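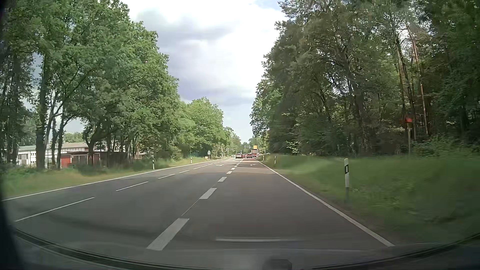 Anlage 1: Zulauf zum Knoten, Leitlinien und Richtungspfeile vor dem Rückstau

Betreff: Re: [Fahrbahnmarkierung] Zokunmont, Bestandsaufnahme Waldstrecke

Hallo Liste,

Antworten zum Entwurf der Bestandsaufnahme, jeweils unter dem Zitat.

> Im Entwurf wird die Strecke durchgehend als ein Querschnitt geführt.
> Das halte ich für falsch. Vor dem Knoten wechseln Strichbreite und
> Linienart, und die Pfeile gehören in eine eigene Position. Außerdem
> fehlt mir eine Aussage zur Nahtfuge in der Fahrbahn. Wenn Villano
> im Juli fräst, muss das vorher geklärt sein.

Zum Querschnitt: Zustimmung. In Anlage 1 sind drei Fahrstreifen vorhanden. Zwischen dem mittleren und dem rechten liegt die breite unterbrochene Linie, links davon die schmale. Beide stehen im Entwurf unter derselben Position, das trenne ich. Die Randlinien sind beidseitig durchgezogen und bleiben, wie sie sind.

Zur Fuge: Die helle Naht liegt in der Lücke zwischen zwei breiten Strichen. Ich nehme sie als Hinweis auf, ohne Bewertung. Wer dazu ein Bohrkernergebnis hat, bitte an die Liste.

Zu den Pfeilen: Der Pfeil im rechten Fahrstreifen ist schwächer als der im mittleren. Ob das Abrieb ist oder Schatten und Blickwinkel, lässt sich vom Bild her nicht entscheiden. Retroreflexion also bitte an beiden messen, trocken und feucht. Davor liegt Baumschatten quer über der Fahrbahn, das Handgerät dort sauber abdecken.

Anlage 2 betrifft den Abschnitt mit durchgezogener Linie links vom eigenen Fahrstreifen. Vor dem langen Strich liegt ein einzelnes kurzes Stück, dazwischen eine kleine Lücke. In der Mengenermittlung von Shim taucht dieses Stück nicht auf. Die Summe von 387 m für die breite Linie muss daher nachgerechnet werden; mit der reinen Durchziehung komme ich auf 330 m, den Rest kann ich nicht zuordnen.
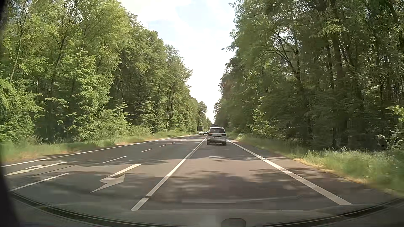

> Gilt die Sperrung auf 70 km/h auch für die Messfahrt, oder nur für
> die Applikation?

Nur für die Applikation. Die Messfahrt läuft im fließenden Verkehr mit, die Punktmessungen an den Pfeilen brauchen dagegen eine Absicherung am Fahrstreifen.

Offen sind noch:

- Schichtdicke der Randlinie rechts, Sollwert laut Jikby 3 mm, Messprotokoll fehlt
- Aufmaß der Pfeile einzeln, keine Pauschale
- Zuordnung der Restlänge bei der breiten Linie (Shim)

Die korrigierte Tabelle lege ich ins Listenarchiv, sobald die Restlänge geklärt ist. Einwände gegen die getrennten Positionen bitte vorher.

Gruß

-- 
Bestandsdaten Zokunmont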